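**List:** peda-dev
**Subject:** Re: [peda-dev] Target swaps between identical neighbours (ticket 1601)
**Date:** 7 March 2018

Archie, thanks for writing this up, and for attaching the track log. I've gone through it against the tracker source and I can reproduce the swap from replay on my own machine. I've quoted your message in full for people who weren't on the ticket.

> **Archie Gillies wrote:**
>
> Hi all,
>
> I'm seeing the target ID change during the reach when the goal is one of two identical objects lying side by side. The detector finds both bottles. The tracker gives each one an ID. Pavberg plans to the nearer one and the arm starts moving. Once the hand is over the object, the head camera loses part of it and the nearer bottle takes the other bottle's ID. The next replan then goes to the far one, or Pavberg rejects the goal as having jumped.
>
> It doesn't happen with the teal bottle, and it doesn't happen if I take one of the orange ones away.
>
> I tried raising `track_hold_ms` to 3000, which hides it most of the time but makes everything else feel stale. If I move an object by hand the planner carries on to where it used to be. I don't want to ship that.
>
> Is this a tracker problem or should Pavberg be more stubborn about its goal? Catriona thinks the second. I don't have a strong opinion, I'd just like it to pick up the bottle I asked for.
>
> Log attached to ticket 1601.
>
> Archie

Short answer: it's the tracker, and the hold time isn't the right knob. Catriona has a point about Pavberg as well and I'll come to that further down.

The head view at the moment the trouble starts looks like this. The fingers are curled over the right end of the lower orange bottle, and the upper one is in clear view just behind it.
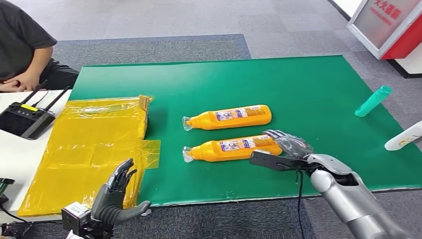 **Annag Niven**
Perception maintainer, Peda

### What the tracker is doing

Association in Peda uses a cost made of three terms: distance between mask centroids, overlap between the predicted and observed mask, and appearance distance. For most of what people put on the table the appearance term does the heavy lifting. An orange bottle and a teal-green bottle are never going to be confused, and you can see why your third case is fine.

For two orange bottles with the same label and the same clear nozzle cap, the appearance term is the same for either pairing, give or take noise. It contributes nothing. That leaves centroid and overlap.

Now the hand comes in from the right. The self-filter masks out the arm and fingers, as it should, and whatever is left of the lower bottle becomes its mask. The mask is shorter, so its centroid slides left along the bottle towards the cap. The upper bottle sits a little to the left of the lower one to begin with. So the shortened mask of the lower bottle now has a centroid that lines up much better with the upper bottle than it did a moment ago, and the overlap term drops at the same time. In your log the costs of the two pairings cross over well before the fingers have stopped moving.

There is a second thing making it worse. The predicted mask is dilated by a fixed amount to allow for head motion. With objects lying parallel and this close, the dilated predictions run into each other and the overlap term stops being able to separate them.

None of that depends on the hold time. A longer hold only means that a track survives longer after it has lost its observation. Here neither track loses its observation. They trade.

### What I've changed

The branch is `identical-neighbours` in the main repository. Changes so far:

- The centroid term is replaced, for elongated objects, by the distance between fitted axes. The axis of a bottle on its side is stable when one end is covered, provided enough of the body remains visible to fit it.
- The tracker now asks the self-filter which part of each predicted mask is covered by the robot. Covered pixels are left out of the overlap calculation altogether. Before, they counted as a miss.
- Dilation is limited to half the gap to the nearest track of the same class.
- If the two best assignments are within a margin of each other, the tracker keeps the previous assignment and sets `ambiguous` on both tracks.

The last one needs a config entry:

```
tracker:
 association:
 axis_term: true
 ignore_self_occluded: true
 ambiguous_margin: 0.15
 track_hold_ms: 400
```

Please put `track_hold_ms` back to 400 before testing. With it raised you won't be able to tell whether the fix works or the hold is covering for it.

I picked the margin by replaying your log and Léonie's older ones from Korkholm. It's a guess with some data behind it. If you see `ambiguous` set when only one object of a class is on the table, that's a bug and I'd like the log.

### Using the wrist view

Léonie Guillot asked on the ticket whether we could feed the wrist detections into the same association step. I had been putting that off, but this case is a fair argument for it. The head camera is at its least useful for the target right when the hand is over it, and a camera at the wrist has a different line of sight to the same objects.

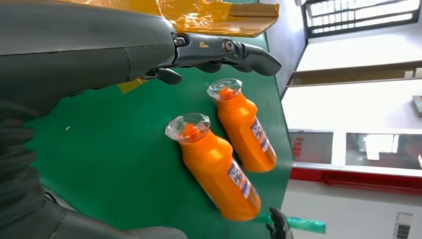
*Wrist view: both orange bottles on their sides, hand above the table.*

In views of this kind the detector returns a full-length mask for each bottle, and the axes come out nearly parallel and well separated. The cap end is easy to find too, as the clear faceted cap gives a strong edge against the orange shoulder. I'd like to use that to settle the direction of the axis, which the head camera currently guesses from the taper.

Some cautions before anyone gets too keen:

1. Image-space gravity assumptions don't hold. The table edge can run vertically in a wrist image, and the room behind it comes out sideways. Anything in the detector post-processing that assumes "lower in the image means closer to the robot" has to be switched off for this stream. There were two such places and I've found both, I think. Gregor, could you check the shadow rejection code? That was yours.
2. The background beyond the table comes in as well. Windows and signs produce false planes in the table fit. I now clip wrist detections to the table polygon from the head camera, transformed through the kinematic chain.
3. The robot's own parts take up a lot of the wrist image. The self-filter model is missing the ribbed sleeve, so it shows up as an unknown object. I've added a crude cylinder for it. If somebody has the proper mesh from Aebischer, please send it to me.
4. Timing. The wrist stream and the joint states aren't stamped by the same clock. At reach speed the offset moves a bottle sideways by an amount comparable to the gap between two of them, which is exactly the error we can't afford. I interpolate joint states to the image stamp and drop the image if the gap is too large.

The wrist part is behind `use_wrist_detections` and it's off by default. I'd rather it stayed off until after the June release. The head-only changes can go in sooner.

### Pavberg

Catriona's argument, if I have it right, is that the planner shouldn't accept a goal that moves from one object to another in mid-reach, whatever the tracker says. I agree. At present Pavberg looks only at how far the goal has moved, and with neighbouring bottles the jump can be small enough to get through.

My proposal is that Pavberg subscribes to the `ambiguous` flag. When it goes up on the target track, the planner freezes the goal pose and keeps executing the last valid plan at reduced speed. If the flag is still up at the pre-grasp pose, it stops there and waits. It should not back off by itself. Backing off across a second bottle is a good way to knock it over.

Catriona Aitken has a draft of the state machine change and says it's small. I haven't reviewed it yet.

### Testing

Replay is fine for the association changes, but I'd like some live reaches as well. Archie, if you have time:

- Keep the layout you have, with the orange bottles parallel and the teal one and the white one left out to the right.
- Do reaches to the nearer bottle and to the farther bottle, same branch, same config.
- Then turn one of the orange bottles end for end and repeat. I expect the axis term to behave, but the direction guess is weak and I want to see it.
- Leave the yellow bag on the table. Shiny wrinkled plastic breaks up the depth image and I'd like that in the logs.

Replaying a full log takes a while. Mine had roughly 2 GB of depth, and most of the wait was decompression. Use the `--topics` filter if you only care about tracks.

Logs to the ticket please, the list server strips anything big. I'll rebase the branch tonight, so fetch again before you start if you already have a copy.

Annag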